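Gripper budget, second attempt

I have redone the spending plan for the bench arm. The first version put nearly everything into the arm and left the fingers, the spares and the camera mount to whatever was left over. After a few months of packing and sorting groceries I would split it differently.

The fingers wear first. The Plolby pair we run cost 328 for the set, and the pads are a separate line at 30. I had budgeted one set of pads for the year. We are on the third. Kosudix sell a softer pad at 40 which they say lasts longer, but it needs an adapter plate, and the plate adds enough length that the wrist camera has to be moved and calibrated again. I have put that down as a day of labour, because last time it was.
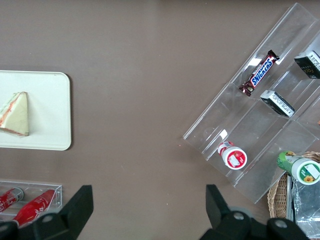
Test goods are the other line I got wrong. I had them under sundries. Bottles, chocolate bars and anything in foil are cheap to buy one at a time, but they get dented and creased, and a creased wrapper is a different picking job from a new one. They now have their own monthly figure. Trays and clear organisers go in the same line. Clear plastic is worth paying for if your depth sensor struggles with it, as ours does, and you would like to know how badly before a customer does.

On the controller, Temba want a yearly support fee and Banora do not. Banora's replies take 3 working days. I have costed both, and the gap comes to less than one lost week, so the plan says Temba for the first year and a review in January.

Still to be priced: a second set of fingers kept fitted to a spare flange, cable sleeves, and a proper guard for the emergency stop lead, which at present runs under the bench and gets kicked. The quote for the sleeves should be in by Sunday.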